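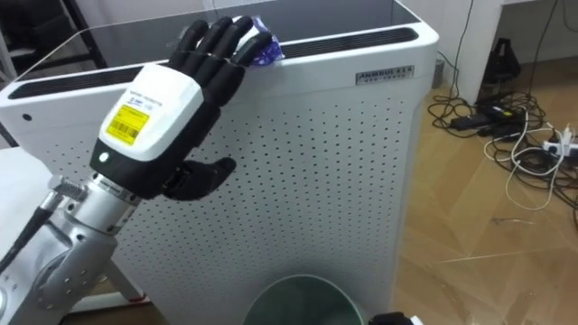 *White air purifier with a perforated front and a dark glossy top.*

## Air purifiers: what's worth doing and what isn't

I've lived with one of these big white boxes for six years and I still don't believe half of what is said about them. Rebecca Cocco at Climard swears hers got rid of the smell of frying. I've eaten at Rebecca's. Open the window.

**Dusting the front.** A soft brush on the vacuum, once a month, more often in July if you sleep with the windows up. Wet cloths push the fluff into the little holes and you'll be at it with a cocktail stick till teatime. 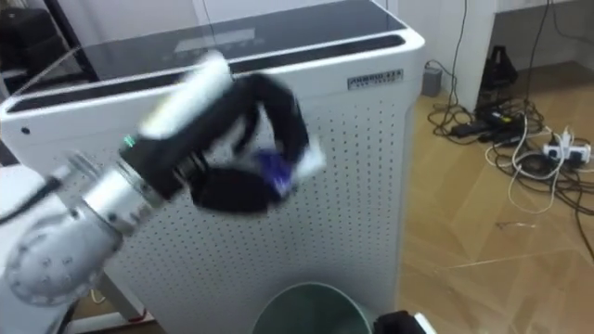 Gloss panels on top are a daft idea on anything meant to collect dust, and no spray I've tried keeps them clean for longer than a day. A barely damp microfibre cloth does as well as the dear stuff. Do the slot as well – on a machine with a long narrow one running along the top, just in front of the black panel, a dry paintbrush gets in where a duster won't. Keep sweet wrappers and other small rubbish well away from it.

**Washing the filter.** Some pre-filters can be rinsed. The thick pleated sort usually can't, whatever Lino Messina tells you about his bath. Check the booklet.

**Replacing it.** The light on mine wanted a new filter after 2000 hours. I looked, it was barely grey, and I gave it another 200. I wouldn't stretch it further if anyone in the house has a bad chest.

**Scented pads.** No.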